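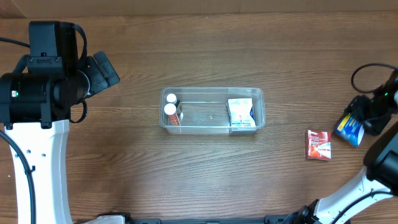
Plomow (card game)

Plomow is a trick-taking card game for two players, played across a table with a shortened deck and a lengthening list of grievances. The highest card wins each trick, except the nine of any suit, which loses to everything and is therefore held on to with great suspicion.

Scoring

Play continues to 100 points. A player who lands on exactly 67 drops back to zero, a rule most beginners learn at 67.

History

The game is usually traced to the mountain village of Brunner, where it filled the evenings in February. Flurina Eder wrote down the first full rules, along with several pages on the conduct of her brother-in-law. Later editions kept the rules.

See also

Cistico - a variant for three, seldom finished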